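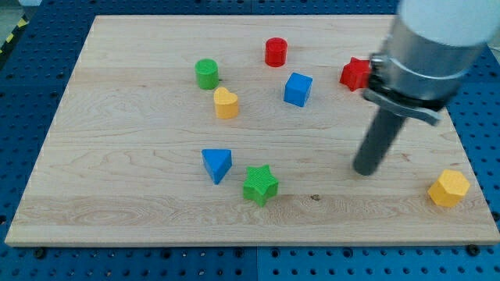 The Droduldale Block Challenge is a student robotics competition held each June at Droduldale Technical College. Teams program a robot arm to push colored wooden blocks into positions given by short written instructions. It was started by Bergþóra Grímsdóttir, a teacher of automation at the college, as the closing project of her second-year course, and was later opened to outside schools.

Format

Each team has 10 minutes at the table. A judge reads out instructions such as "move the green star next to the blue triangle" or "push the red cylinder toward the yellow heart," and the arm must carry them out without help from the team. The arm may slide the blocks but may not lift them. A block pushed off the board counts as lost, and the run continues with the ones that remain.

Equipment

The blocks come in red, green, blue and yellow, in shapes that include cylinders, stars, a heart, a cube, a triangle and a hexagon. They lie on a wooden board fixed to a blue perforated table. The arm works with a single rounded finger in place of a two-jaw gripper. The finger may be moved above the board between pushes, and most teams raise it to pass over blocks they do not want to disturb.

Teams write their own control programs but may not change the arm, the finger or the board. The college lends practice blocks to schools that enter, and these must be returned before the contest begins.

Scoring

A completed instruction is worth 6 points. Half of these are given if the right block is moved but ends in the wrong place. Touching a block not named in the instruction costs one point. Ties are settled by the shorter total running time.

History

Early contests used only color names in the instructions. Shape names were added after several teams did well with programs that ignored shape completely. Relative positions, such as "left of" and "between," followed in the next rule revision.

The contest of 2023-06-01 was won by Gernero, a team from the host college, with 171 points. Esetti finished second and Skov third. Gernero's program planned each push again after every small movement of the arm, a method that several other teams have since taken up.

Related courses

The second-year automation course still uses the contest rules for its final project. Students who do not enter a team complete the same tasks during class hours and are graded on their written report.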